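The Case for the Half-Sorted Basket

Every laundry guide I have read in the past few years gives the same advice. Wash, dry, fold at once, put away at once. Anything left in a basket overnight counts as a failure. I think this advice is wrong for most households, and I think it has made people feel bad about a chore that was never very difficult in the first place.

I worked for eight years in the linen room of a small hotel in Celtitz. We handled sheets, towels and staff uniforms, and there the rule made sense. The pieces were flat, they were all the same, and somebody was waiting for them. A home load is different. It has two work shirts, a towel, a pair of leggings, somebody's good sweater and socks in four sizes. Folding that in one go takes a lot of small decisions, and most people have to make them at the end of the day.

What the guides leave out

The popular ones treat all clothes as if they fold alike. The Staria method, which my sister-in-law follows, has you fold everything into upright rectangles. It works well for T-shirts. It does very little for ribbed knits, which spring back open the minute you let go. I tried it for 12 weeks and kept a drawer that looked good on the day I filled it and poor by the next morning.

Then there are the products. Gondal sells a folding board, and Peton sells drawer dividers in sets of 21. I have owned both. The board went to the thrift store last May. The dividers are still in use, but they hold batteries and tape.

My own view is that sorting matters and folding mostly does not. If you can find a clean shirt and a matching pair of socks in the morning, the system is working. Underwear can go into a drawer in a heap. Pajamas can too. Shirts need hanging or a decent fold, and sweaters need to lie flat. That leaves a fairly short list of things worth standing at a table for.

Knits and shirts should not share a pile

If I could change one habit in other people's homes, it would be this one. A smooth shirt left under a heavy knit picks up creases wherever the knit lies on it, and a knit with a loose thread at the hem will catch on the next button it meets. Pull the two apart in a hurry and you have a longer loose thread. I sort these first, on a clear table, before I touch anything else in the basket. It takes almost no time.

I also look at the hems while I am there. Ribbed edges go before the rest of the garment does, and a few pulled threads can be worked back through to the wrong side with a blunt needle. Cutting them off is faster and usually makes a hole later.

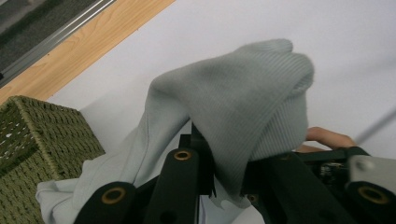

The basket stays out

People hide the laundry basket, and I would argue against that as well. A basket in a closet gets forgotten. One that sits on the table where you sort is a reminder, and it gets emptied a bit at a time – two shirts while the kettle heats, the socks during a phone call. Woven ones are my choice for clean clothes, as the air gets through and a slightly damp cuff can finish drying.

There are limits. Damp towels should never wait, and a dress shirt that sits for three days will have to be ironed. In a house with small children or a cat, the open basket may not be practical at all. But for an ordinary load of dry clothes, leaving half of it until tomorrow does no harm, and I would like to see one laundry guide say so.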